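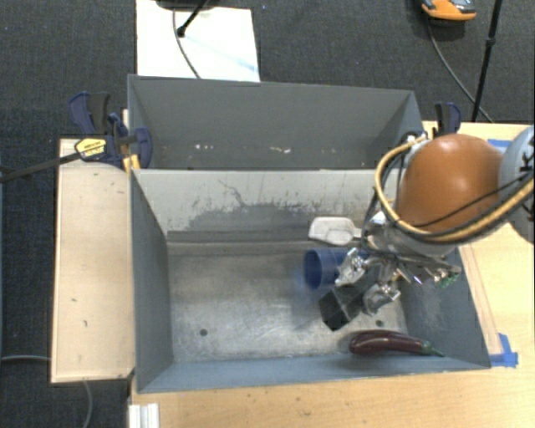 A gray bin with two compartments. The scuffed floor of the larger one is typical of painted surfaces in regular use.

How to Clean and Repaint Scuffed Storage Bins and Trays

By Stefaniia Hrynyshyn

Painted bins, drawers and parts trays lose their finish first on the floor and on the top edges of dividers. The damage falls into two groups: material deposited on the paint, and material removed from it. Cleaning fixes the first group. The second needs sanding and a new coat. The procedure below covers both and applies to painted wood and painted steel. It does not apply to bare plastic, which needs an adhesion primer and a different schedule.

What you need

Dish soap and warm water
White vinegar
Two buckets and several lint-free cloths
A nylon brush with soft bristles
Sanding sponges, 180 and 320 grit
Masking tape
Primer suited to the base material
Water-based enamel in satin
A four-inch foam roller and a one-inch angled brush
Nitrile gloves and a dust mask

Before you start

If the paint may be old enough to contain lead, stop and have it tested. Do not sand it dry in the meantime.

Empty the bin and take out any removable dividers. Label each divider on its underside with tape so it goes back in the same slot.

Step 1: Dry clean

Vacuum the floor and the corners with a brush attachment. Grit left in the corners will scratch the paint during washing. Sloped walls collect less dust than the joint where they meet the floor, so give that joint a second pass.

Step 2: Wash

Mix a tablespoon of dish soap into a gallon of warm water. Wash one face at a time, from the top down. Rinse from the second bucket and change that water when it turns cloudy. On painted wood, wring the cloth until it no longer drips. Standing water gets into the end grain and lifts the paint from behind.

Step 3: Sort the marks

Let the bin dry overnight, then rub each remaining mark with a damp white cloth.

Color comes off on the cloth: a deposit. Repeat Step 2 on that spot.
A dark streak stays but feels smooth: usually rubber or metal transfer. Use the soft brush and a little dish soap.
A chalky white or brown ring stays: mineral residue or rust. Try vinegar diluted with an equal amount of water, leave it for five minutes and rinse.
A fingernail catches in the mark: a scratch. Go on to Step 4.

If there are no scratches, stop here. Sanding a sound finish shortens its life. 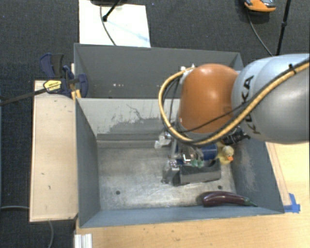 Gray-painted bin on a light wooden tabletop. The KUKA arm reaches in from the right.

Step 4: Sand

Put on the dust mask. Feather the edges of each scratch with the 180-grit sponge until you can't feel a ridge. Then scuff the whole panel with 320 grit. Work along the length of the panel and keep the pressure light near edges, where the film is thinnest. Wipe with a damp cloth and let it dry.

Step 5: Prime

Mask any surface that will not be painted. Apply primer to bare spots only, extending it an inch past the exposed area. Follow the drying time on the can. If wood grain has risen under the primer, knock it down with 320 grit and spot-prime again.

Step 6: Paint

Cut in the corners with the angled brush, then roll the flat areas before the brushed edges set. Apply two thin coats. Thick coats sag on sloped walls and stay soft for weeks. Roll the floor last so you do not have to lean over wet paint.

Gray hides pencil marks and dust better than white. For matching, take a chip to the paint counter from an area that gets little wear. A sample from the floor will usually read too dark.

Step 7: Cure

Enamel that is dry to the touch is not cured. Leave the bin empty for six days at room temperature, with air moving across it. Heavy or sharp-edged contents should wait two weeks. Do not stack painted bins during this period, even with paper between them.

Maintenance

Vacuum monthly. Wipe up oil the same day. A cut-to-fit rubber mat will protect the floor, but lift it at each cleaning and check for trapped moisture. Touch up chips while they are small, using the leftover paint. Store it in a sealed jar filled close to the lid, marked with the color code.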